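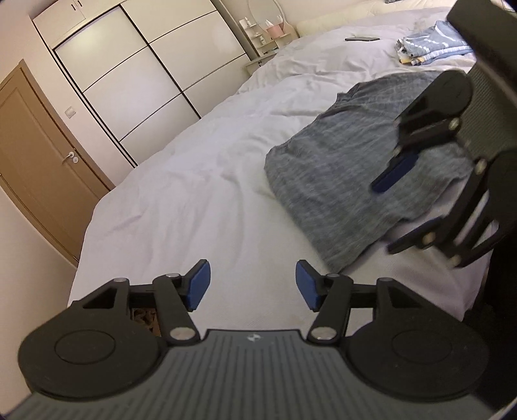
Housekeeping Skills, Unit 5: Folding and Sorting on the Bed

Welcome back! Today is the session I look forward to most, as it's all about knitwear and bed linen, and everyone goes home with something they can use that evening.

Before you start

Give the duvet a good shake and pull it flat. A rumpled duvet makes a hopeless folding table: every crease underneath finds its way into the jumper on top. Phones and anything out of your pockets go on the bedside table, please (I have folded a phone into a pillowcase more than once).

Knitwear

Lay the garment face down with the neck away from you. Smooth it from the middle outwards with flat hands, and don't tug at the hem or it will grow. Fold one side in to the middle of the back, lay the sleeve straight down along the fold, then do the same on the other side. Bring the bottom up in thirds. Heavy knits are happier in half, and that's fine!

Never hang a wool jumper by the shoulders. Grey marl and other flecked yarns are lovely for beginners, by the way, as they forgive a wobbly fold.

Striped and patterned linen

Stripes are a gift. Use them as your ruler: if the lines meet at the edges, the fold is square. Put patterned pieces in the same pile as the stripes they belong with, so a whole set comes off the shelf in one go. Folded edges all face the same way, towards the front of the cupboard.

Stack at the head of the bed and work at the foot. It sounds fussy, but you'll stop knocking the finished pile over.

Practice for Sunday

Fold one jumper and one full set of bedding at home. Time yourself on the second try, not the first. Then open the cupboard and see whether the pile still stands up when you take something from the middle of it.

Reading

Praller course booklet, page 19, for the thirds fold. The fitted sheet method is on page 129 and we'll tackle it together next time, so bring one along, the bigger the better!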